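Robot club diary, April, late

Home at nine with zip tie scratches on both wrists and the smell of hot motor in my sweater.

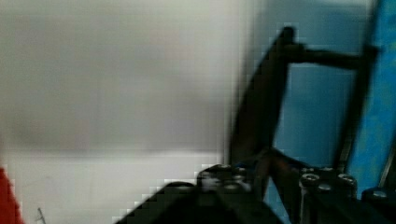
Two weeks to the Rosalley meet and our arm still treats every move as a personal insult. The plan tonight was simple. Run the pick and place routine 100 times, write down what happens, go home feeling like engineers. We got through a bit more than half before the elbow started its humming thing and we had to stop and argue. I went through the wrist camera pictures on the bus and there's one I keep going back to, with the black bars of the linkage smeared against the blue and the thick one showing a double edge all down its left side, like it can't decide where it is. I know the feeling. The bolt heads down by the gripper are blurred too in places, and the wall looks like fog. If our vision code is supposed to find anything in that, I'd like to apologize to the vision code for the things I said about it in March.

So the argument. Half the team wants to slow the arm down before every grab and let the camera settle. The other half (me, plus one person who I think only agreed so we could eat) wants to raise the shutter speed and add light. Slowing down costs us points. More light costs us the desk lamp from the math room, and we'd have to carry it past the math room. We tried slow first. With a pause of 270 milliseconds before the grab it missed less often. It also looked like an old man reaching for the salt.

Our run sheet now says "missed," "missed," "got it," "got it but threw it," and then something in another person's handwriting that I think is "why."

Other news. The Prorkell motor controller threw error 502 again, which the manual lists as "reserved." Reserved for us, apparently. Turning it off and on fixed it for a while. I wrote that in the engineering notebook as "power cycle procedure performed," and I stand by it. The judges read those notebooks, or at least they turn the pages slowly.

I also found out that the spare servo we've been guarding since the fall isn't a spare. It's the dead one. Somebody put it back in the Maruyama box after it burned out, and for months we've all felt very safe about having it. I taped a big X on it and ordered a real one, and there went the pizza money.

The Nondach team posted their practice video, by the way. Their arm stacks things. Just picks them up and stacks them, with music. We watched it 2 times with the sound off and then someone said the lighting was good, and that was as generous as we got.

To do before next meeting:
Ask about the lamp. Ask nicely.
Tighten the linkage bolts, all of them, then mark them with paint pen so we can see if they creep.
Save the log BEFORE unplugging the laptop. This means me.
Redo the cable wrap at the wrist. It passes for now but I don't trust it.
Chem worksheet, which has nothing to do with robots and is due tomorrow.

I left the arm parked in its rest position and it twitched once as I was turning off the lights. I said good night to it. It's been a long month.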